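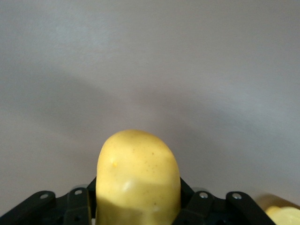

Photo: Naheed Warraich

17/12/2018

The budget for next year is due before the break, so I've spent the last two evenings with a spreadsheet, working out what the gripper bench needs. I'm writing it up here so I can find it again, and because two people have written to ask what a setup like this costs to keep going.

First, the gripper. We have one, with black fingers on a four-bar linkage, and it holds a potato well enough. A potato is a decent thing to plan around. It's firm, it's cheap, and every one is a different shape. If the fingers can close on a lumpy one and keep it upright, I'm happy to try them on pears.

The question was whether to replace the whole gripper or buy a spare set of moving parts. A new one from Fatetti takes up most of what I have. A spares kit with fingers, link bars, and screws costs a small part of that, and the parts that wear are all in the kit. I'm going with two kits. The pivot screws are the first thing I'd want in a drawer – when one works loose the fingers stop closing evenly, and then I've lost an afternoon looking for the fault somewhere else.

Second, fingertips. I asked Rana for a price on softer pads and got a minimum order of 30, far more than one bench will use. Gultside is willing to split the order with me. They run the same size of gripper, so I put half the cost on my sheet and half on theirs. If they back out in January, I'll drop the line.

Third, the wrist camera. I had a better one on the list and took it off. The one we have shows the fingertips and whatever is between them, close up, with enough detail to see the speckles on the skin. Things farther out go soft. I can live with that for another year. A small lamp is staying on the list, though, as shadows across the lower third of a potato make the grip harder to judge.

Then the things I always forget:

Potatoes and other produce, bought weekly
Cables, one spare of each
Shipping from Dresasholm, which was more than the parts last time
A bin with a lid
Cleaning supplies

I've left 1000 unassigned. Last year I left nothing and had to ask for more in the spring, and it took 7 weeks to get an answer.

The one item I still haven't settled is a second arm. It would let me leave one set up for produce and use the other for everything else, but it needs its own table and controller, and I don't have the floor space. I've put it on a separate page with the quote attached. The rest goes in on Wednesday, once I've checked the shipping figure again.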